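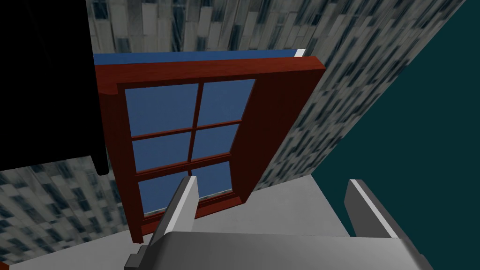

Red window, six panes, gray wall.

Plerkstead House — Window and Opening Check
Inspected by: Elisa Pace
Seen with: Masaru Yoshida (Lurik Property Care)
Date: 12th February
Previous check: November

Ground floor

1. Sashes open and close without force — PASS
2. Locks engage fully — FAIL
Dining room lock catches on the keeper. Needs a new keeper, Lurik part 339.
3. Glass free of cracks and chips — PASS
4. Putty sound — PARTIAL
Putty is lifting in the pantry. Same comment as in November, not yet done.

Upper floor

5. Opening limited to 100 mm in bedrooms — FAIL
Back bedroom restrictor has been unscrewed and left on the sill. Refit before the room is let again.
6. Escape window opens fully, key within reach — PASS
Key is on the hook to the left. Keep the chair away from it.
7. Sash cords — PARTIAL
Landing cord is frayed at the pulley. Benjie Estrella has the spare cord.
8. Signs of damp at sills — PASS
Slight staining in the bathroom, meter reading normal.

Outside

9. Drip grooves clear — PASS
10. Paint — PARTIAL
North side is flaking at the bottom rails. Lo Presti quoted 1625 for the whole side, scaffold included. Natalina Caruso to decide.

Actions: 3 urgent — items 2, 5 and 7. Do not use the landing window until the cord is replaced.
Copy to: T. Matsuda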